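3.2 Sampling and sorting of household packaging

Packaging waste was collected from 359 households in Josthorpe and 416 in Blackburn during February. Each household kept a diary for 30 days and recorded whether caps were left on bottles at disposal.

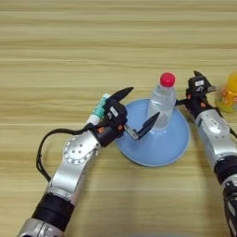 Items were sorted by polymer type and weighed without rinsing. Mixed-material items, such as adhesive sticks, were assigned to a residual class. Caps were weighed separately from bottle bodies, as the Bellia protocol requires. Diaries with gaps of more than three days were excluded.
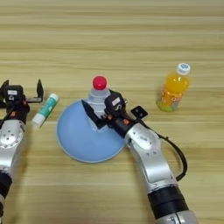 Figure 2. Household items on a wooden tabletop: glue stick, capped water bottle in a light blue bowl, and orange juice bottle.

Cap retention was then modeled by site, with household size as a covariate.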